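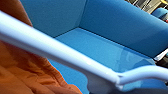 Cleaning a Fabric Chair Seat

This method is for fixed upholstery, where the cover doesn't come off. Check the care tag first, usually stapled under the seat. W or WS means water is fine. S means solvent only, so stop and use a dry cleaning product. X means vacuum only.

You will need:
A vacuum with a crevice tool
Two cotton cloths
A soft brush
Clear dish soap
A bowl of lukewarm water

1. Take everything off the chair. Throws and clothes left on a seat hold crumbs and lint, so shake them outside and wash them separately. Strong colors like orange or red can bleed when damp. Keep them off the chair until it is fully dry.

2. Vacuum the back and sides, then the seat. Run the crevice tool slowly along the seam where the side panel meets the cushion. Most of the grit is in there.

3. Test a spot low on the back. Dab with a damp cloth, wait until it dries, and look for a ring or a color change.

4. Mix one teaspoon of soap into the bowl and whisk it. You want the foam, with as little water as possible.

5. Pick up foam on the brush and work across one whole panel at a time, seam to seam. Cleaning only the stain leaves a visible edge, especially on plain bright fabric.

6. Wipe with the second cloth, wrung out hard. Rinse it and repeat until no soap comes up.

7. If your chair has painted metal or plastic tubing, wipe that last. Go around the joints with a corner of the cloth and dry them right away.

8. Let the chair dry with a window open -- overnight is usually enough. No hair dryer. Brush the fabric lightly once it's dry.

Shiny patches on the seat may be wear or soap left in the fabric. Try step 6 again with plain water before you decide which.

Thanks to Nabila El Sherbiny for the tip about foam.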